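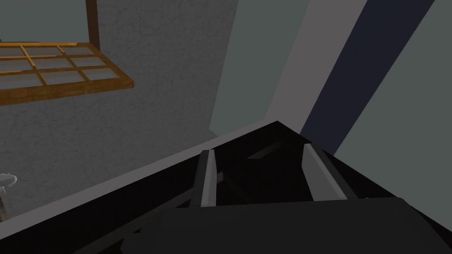
4. What the toll books tell us about the old ferry quarter

4.1 The books themselves

The toll books of Lasine are one of the great pleasures of working on this town. They were kept by the clerks at the Kolo landing, who wrote down each boat that tied up there, what it carried, who owned the load and what was paid. There are 36 surviving volumes, most of them bound in plain cloth, and between them they cover the years when the river trade was giving way to the railway. The position of the landing is marked on the town map (Figure 1, Section 2), just below the bend where the lower steps meet the grain market.

Earlier writers knew of the books but used them sparingly. They went to them for prices, found the prices patchy, and put them back. We think they were looking in the wrong column. On the right of each page is a narrow space headed simply "remarks", and the clerks filled it with whatever they felt like saying. One complains about a boatman's singing. Another notes that a wedding party refused to pay for the drums as cargo and that, after a long argument, the drums crossed free. For anyone who wants to know how the quarter lived, the remarks are a treasure.

4.2 Reading the remarks

For this study we copied out more than 600 remarks from the volumes in the best condition. The hands vary a good deal. Some clerks wrote a neat school script, while others used a fast slanting one in which several letters look alike, and two of us read every doubtful word separately before comparing notes. Where we still disagreed, the word was left blank in our copy. Transcripts were typed into a Jomix database, with one field for the original spelling and another for the modern form, so that a place or family could be traced under all its spellings.

Sidra Paracha's earlier work on the boatmen's lanes was our guide throughout. She argued that the ferry quarter was settled in layers, with the oldest families nearest the water and later arrivals climbing the slope behind them. Her evidence came mostly from interviews, and she was careful to say that family memory tends to push everyone's arrival back a generation or so. The remarks let us test her idea against something written on the day, and it holds up wonderfully well. The families she placed on the lower steps appear in the very first volumes. Those she placed higher up come in later, often as hired hands on somebody else's boat before they have one of their own.

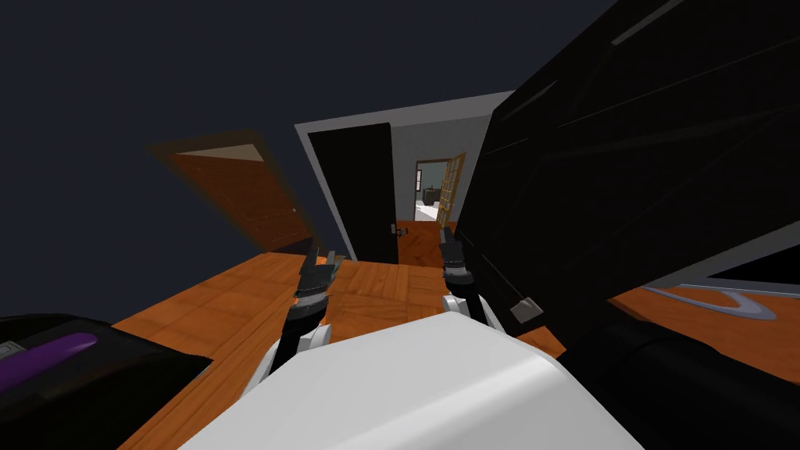
The Jafri family makes a good case. In the interviews they were remembered as grain dealers who had "always" been in Kolo. The books first mention a Jafri as a rower, fined for landing after dark. A few volumes on, the same man is part owner of a flat-bottomed boat carrying lentils and rope, and by the later books the name stands in the owner's column, week after week. It is thrilling to watch a family come up in the world through a clerk's grumbling notes about lamps and late landings!

There is a catch with names, of course. Clerks wrote what they heard, and a boatman might give his father's name on one trip and his village on the next. We counted a match only when at least two other details agreed, such as the boat, the usual cargo or a named partner. Under that rule 80 owners could be followed across more than one volume. Of these, 55 could also be tied to a lane in Paracha's interviews, and it is this smaller group that we rely on in what follows.

4.3 Seasons and festivals

The remarks are also very good on the calendar of the quarter. November is the busiest month in nearly every book, with pilgrims, sugar and new cloth all crossing at once, and the clerks' writing gets visibly worse as the month goes on. Festival crossings were supposed to be charged at the ordinary rate. In practice the clerks let small offerings through – flowers, a pot of milk, clay lamps – and wrote "for the temple" or "for the shrine" beside the entry. The same clerk may use both phrases on a single page, and the same boat often carried both kinds of passenger.

This matters for a point that has long been argued over. The older town histories describe two landings, one for each community, and treat the ferry as a dividing line. The books give no support to this for Kolo. Boats, crews and even debts were shared, and the quarrels that were written down are nearly always about money, mooring places or noise. We would not stretch this to the whole town, where other landings may have worked quite differently and no books are known. At Kolo, though, the shared crossing was an everyday fact, and the clerks found it too ordinary to remark upon except when somebody brought drums.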